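Section 2: Planning and budgeting for a disassembly cell

Read this section before you place an order. It applies to single-arm cells used for taking apart desktop computers and workstations. Fitting the arm to the bench is covered in Section 3.

2.1 Before you start

You will need:
A list of the models you expect to process
The floor plan of the room, with sockets marked
The Stolledeck price sheet for the current year
The planning form at the back of this manual

Fill in the planning form in pencil. Most sites change their figures at least once before the order goes in.

2.2 Working out what the cell has to do

1. Write down every model that makes up a regular part of your intake. Leave out one-offs.
2. For each model, list the parts you want removed and the order they come out in. Side panel, shroud, cards, memory and processor is a common order, but go by the machine in front of you.
3. Mark each part as pull, slide, unclip or unscrew. The standard gripper handles the first three. Unscrewing needs the powered driver, and this is priced separately.
4. Mark any part that a person will still remove by hand. Add the time for this to your labour budget.

Note: Workstations take more planning than office desktops. The cases hold more parts, and many of those parts have their own latch or clip.

2.3 Choosing the gripper and fingers

5. Measure the narrowest gap the fingers must enter. Do this with the case on its side, as it will lie on the bench.
6. Compare your figure with the finger chart in Appendix B. If you are between two sizes, order the narrower pair.
7. Decide whether you need the wrist camera. Allow for it if your intake is mixed -- the arm cannot rely on fixed positions when the layout changes from one case to the next.
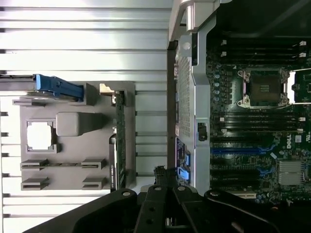
8. Check the clearance for the body of the gripper as well as the fingers. Chassis rails and drive cages stand higher than the board, and a finger that fits between two slots is no use if the body meets the rail first.
9. Order a spare set of fingers with the cell. Bought later they carry a separate delivery charge.

Caution: Exposed socket pins bend easily. If you plan to resell boards, budget for socket covers and fit one as soon as the processor is out.

2.4 Drawing up the budget

10. Enter the cost of the arm, gripper and controller on line 1 of the form.
11. Enter the bench and fixtures on line 2. The Tromum bench is rated for 300 kg and needs no floor bolts. Other benches may need a survey.
12. Enter guarding and the emergency stop on line 3. Do not leave this line blank, even if you already own guards. Enter the cost of having them checked.
13. Enter training on line 4. Allow for 2 operators as a minimum so that the cell can run during leave.
14. Enter spares and servicing on line 5. The first service falls due after 300 hours of running.

Note: Teaching time is the line most often missed. At our Badbridge site, Prasanna Roy logged 59 hours of teaching before the first set of models ran to plan. Put your own estimate on line 6 and charge it at your normal labour rate.

2.5 Placing the order

15. Have the form signed by the person who holds the budget and by the person who will run the cell.
16. Send it to Anwara Navaratnam at Uddin, who will check the finger sizes against your model list and return a quotation.
17. Do not book an electrician until the quotation has come back. The supply needed depends on which controller is quoted.

Caution: Finger sets cut to your own drawing cannot be returned. Check the measurements twice -- once on the part and once inside the case.

Keep a copy of the signed form. You will need the figures from lines 1 to 3 when you reach Section 3.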